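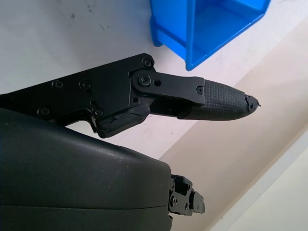
Schwarze Metallplatte mit Gelenk und Schrauben

Ich kraule jetzt. Also, ich versuche es, und wer mich im Juni im Hallenbad gesehen hat, darf das gern noch ein bisschen Ertrinken nennen. Brustschwimmen kann ich seit der Grundschule, Kopf immer schön über Wasser, wie eine ältere Dame mit frischer Dauerwelle. Damit bin ich auch jahrelang zufrieden gewesen! Aber dann habe ich mich im Frühjahr für den Anfängerkurs bei Hevia angemeldet, abends um acht, wenn das Becken halb leer ist und das Licht so komisch gelb.

In der ersten Stunde durften wir nur ausatmen. Wirklich nur das. Gesicht rein, blubbern, Gesicht raus, Luft holen, wieder rein. Ich kam mir vor wie beim Babyschwimmen und war nach zehn Minuten trotzdem völlig fertig. Mein Problem (das haben wohl die meisten) war, dass ich unter Wasser die Luft angehalten und dann beim Drehen alles gleichzeitig machen wollte, ausatmen, einatmen, Wimperntusche retten. Geht nicht. Man schluckt Chlorwasser und hustet die Nachbarbahn an.

Inzwischen schaffe ich 100 Meter am Stück, ohne mich zwischendurch an der Leine festzuhalten. Danach brauche ich eine Pause, die länger dauert als das Schwimmen selbst. Über meine Beine reden wir lieber nicht, die hängen irgendwo hinter mir und machen ihr eigenes Programm.

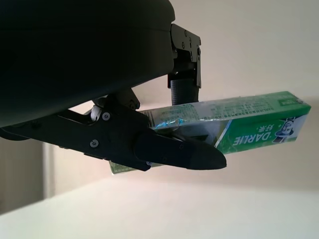
Satish Joshi schrieb mir zum letzten Beitrag, ich solle die Beine einfach erst mal in Ruhe lassen, er habe sich ein halbes Jahr lang nur um die Atmung gekümmert, und der Rest sei irgendwann von allein gekommen. Und ich solle um Himmels willen aufhören, nach vorn zu gucken! Beides habe ich gleich am nächsten Abend ausprobiert. Das mit dem Gucken hat am meisten gebracht. Blick auf die Kacheln, Nacken lang, und schon liegt der Hintern höher. Dafür bin ich dann mit der Hand gegen die Beckenwand gedonnert, der Daumen war zwei Tage blau.

Zur Ausrüstung, weil das in den Kommentaren öfter gefragt wurde: Ich habe eine Schwimmbrille von Nishad, die hält dicht, drückt aber an der Nasenwurzel, und einen Pullbuoy, den ich mir jedes Mal aus dem Regal im Bad leihe. Flossen habe ich mir verkniffen. Badekappe musste sein, und ja, ich sehe damit aus wie ein Ei.

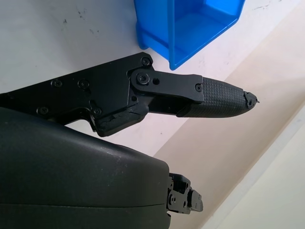
Mattschwarz und mit Senkschrauben befestigt

Mein Ziel für dieses Jahr sind 600 Meter durch den See bei Tustlow, vom Steg bis zur Badestelle drüben. Vor dem Dunklen unter mir habe ich ziemlichen Respekt, im Becken sieht man ja immer den Boden und den schwarzen Strich. Im See sieht man grün und dann nichts mehr. Ich war zweimal zum Üben da und bin beide Male nach ein paar Zügen wieder ins Brustschwimmen gefallen – Dauerwelle, ihr wisst schon. 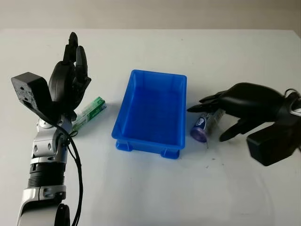
Beim nächsten Mal nehme ich eine Boje mit und bleibe erst mal am Ufer, hin und her, bis mir das Grün egal ist. Falls jemand von euch Tricks gegen das Kopfkino hat, her damit. Ich habe es mit Zählen probiert, aber bei vier verliere ich immer den Faden, und dann denke ich an Hechte.

Donnerstag ist wieder Kurs. Es soll um die Rollwende gehen, und ich habe vorsichtshalber schon mal eine Nasenklammer bestellt.

14 Kommentare · 6 Mal geteilt

Das könnte dich auch interessieren
Mein erster Abend im Kraulkurs
Freibad Mornamgate: Pommes gut, Duschen kalt
Was nach dem Schwimmen in die Brotdose kommt

Kontakt | Impressum | © 2020 | Nach oben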